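April, after supper

Finished the dummy for the goose book today, the third one. Thirty-two pages, taped along the spine because I ran out of thread. I read it out loud twice. The text is down to 265 words and I think the middle still drags, where the goose waits at the ferry landing. Lilibeth Belmonte said the same thing when she saw the second dummy, and I argued with her then. She was right.

Page 14 is the one I like. I took out all the words and left only the water. 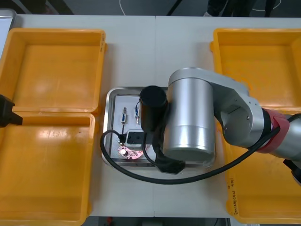 I also cut the fox. He had two spreads and a good hat, but he did nothing except ask questions the reader had already thought of. I may use him elsewhere.

Werkgate wrote back about the first print run. They want 2,000 copies and would like the color tests in 8 weeks. I had hoped for longer. The gray in the sky keeps turning green when I scan it, so I will repaint the opening on the smoother paper.

Read some of Yoshinori Hoshino's night train book again before dinner. He lets a whole page go by with one lit window on it. I would have added a cat.

Tomorrow: letter to Lilibeth, new thread, start on the sky.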